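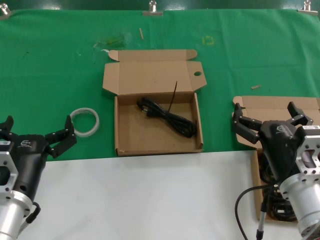

Packing Bench Inspection: Boxed Power Cables
Site: Ugwu
Inspector: Edet
Frequency: every Friday, before the first batch

1. Work surface
Cloth flat and held along the far edge: PASS
Clips tight when pulled by hand: PASS
Cloth free of debris: FAIL. Thin stick and small scraps on the green cloth. Brush off before the next box is opened. Staining is cosmetic; replace the cloth in December with the Bekonus order.

2. Cable and box
Cable coiled and tied: PASS
Coil below the rim of the box: PASS
Tie tail trimmed: FAIL. The long end stands up out of the coil and can catch under the lid. Cut to 2 cm or less.

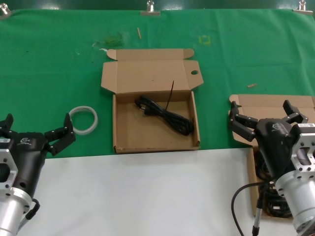

Plug seated beside the coil, not on top of it: PASS
Lid and corner flaps fold without tearing: PASS on 13 boxes checked. Lot size 2,000. Rejects go back to Gilen with the lot slip.

3. Floor and surroundings
Floor free of loose paper: FAIL. Sheets on the coated floor behind the bench are a slip hazard. Pick up and file or discard.
Cartons off the floor: FAIL. One open box and a flattened piece of cardboard. Move to the Plener rack.
Signs fixed or hung: FAIL. White sign is propped on the floor.
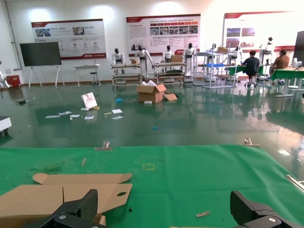
4. Follow-up
Open items: debris, tie tails, floor paper, cartons, sign.
Floor items to be closed within 4 hours. Tie tails to be rechecked on the next lot.
Signed: Ebuka Edet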